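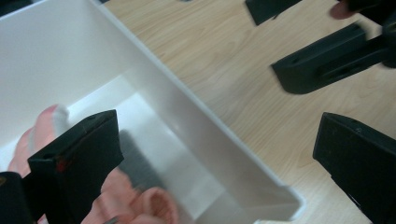 Page 2 of 4

Thread: Hallway storage for winter stuff, small apartment

zfuentealba
Reading back through page 1, I think people are overcomplicating this. We live in 475 square feet with two kids and no coat closet. What works for us is one plain white plastic box per person, no lids. Lids are what killed our last system. The kids would set things on top of the lid and that was the end of it.

tekport_dad
Disagree on the lids. No lid means dust, and in May you still have a box of wool hats sitting open by the front door. I bought the Trunum ones with the hinged top and they stack. Paid 34 dollars for the set.

zfuentealba
In May ours go under the bed. I put a pillowcase over them. It takes a minute.

R. Sarmiento
How deep are your boxes? I had deep ones and everything small went to the bottom. My son went to school with one mitten for most of a week and the other one was in there the whole time, under a snow pant.

zfuentealba
Not very deep. You want to see the bottom when it's half full. If you have to dig, it's too deep. Snow pants go on a hook, they don't belong in the box at all.

oaravena
The box isn't the problem in our house, it's wet gloves. They come in soaked, they go in the box, and the next morning they're still soaked and they smell. Nothing from page 1 deals with that. The Kinine drying rack someone linked is 19 inches wide and my hallway wall has 11 inches between the door frame and the radiator, so that's out.

Damián U.
Don't box them wet. We clip ours to a skirt hanger over the tub, cuffs down, and they go in the box at breakfast. Padded gloves take the longest. If they're still damp inside the fingers, stuff them with newspaper and change it before bed.

oaravena
Cuffs down? I always did cuffs up so the warm air gets in.

Damián U.
Down, so the water runs out. Up is fine once they stop dripping. I don't think it matters that much.

R. Sarmiento
It matters with a thick lining. Cuffs up, the water sits in the fingertips. I've had a pair take two days.

constanza_o
Lay them flat on a table with the cuff pulled open. That's what I do with the pink kids' pairs and I don't own a rack of any kind. Turn them over once in the evening. Not over a radiator, the padding goes lumpy.

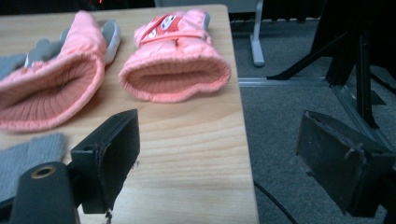
Re: Labels or no labels?

tekport_dad
Separate question since the glove thing has taken over. Does anybody label the boxes? I made printed ones and they peeled off in the first cold week.

constanza_o
Masking tape and a marker. When it peels, make another one.

zfuentealba
No labels here. Each kid has the same spot on the shelf every year, youngest at the bottom.

R. Sarmiento
I label the gloves and skip the boxes. Initials inside the cuff in laundry marker. School lost and found gave us back two pairs last winter because of it.

oaravena
We share a stairwell with the Cisternas building next door and things get dropped there all the time, so I might do both – initials in the gloves, tape on the box.

tekport_dad
Fine, tape it is. I'm keeping the lids though.

oaravena
Does laundry marker show up on a dark lining? Ours are mostly navy.

R. Sarmiento
No. Sew in a scrap of white ribbon and write on that.

Reply | Next page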